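Skirkon opens pharmacist feedback panel to smaller drug makers

PLALLVILLE, 6 April 2020 – Skirkon, the healthcare research firm, today opened its Plisex panel to drug makers with fewer than 115 employees. Until now the panel was sold only to large manufacturers.

Plisex collects short written answers from 2809 community pharmacists on how new medicines are stocked, explained and paid for. Clients get a report every 12 days.

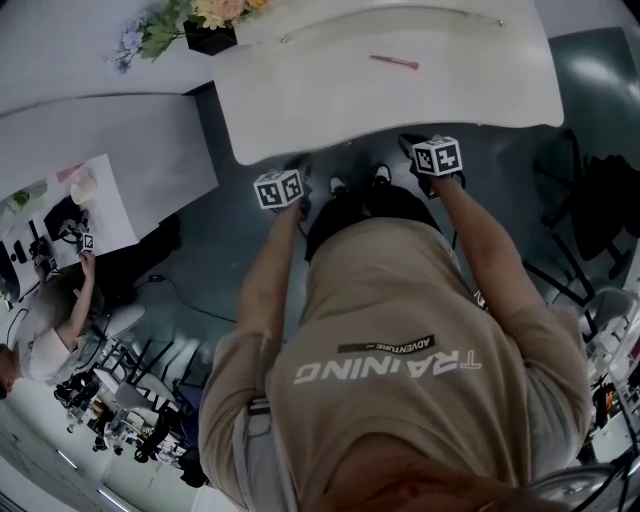 Asked what the change means for members, Skirkon said that pharmacists will get no more than two extra surveys a month and can skip any of them.

In the January survey, 2181 members answered at least one question. Most wanted clearer dosing leaflets – a request that came up more often than price.

The first small company to join is Xie, which makes skin creams and eye drops. It will use the reports to plan changes to its patient leaflets.
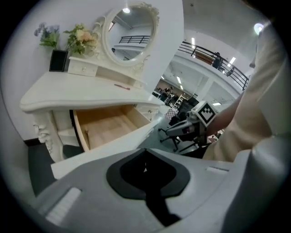

White vanity dressing table with oval mirror and one drawer open.

Smaller firms can sign up through the Skirkon website. Pharmacists who already belong to the panel do not need to register again.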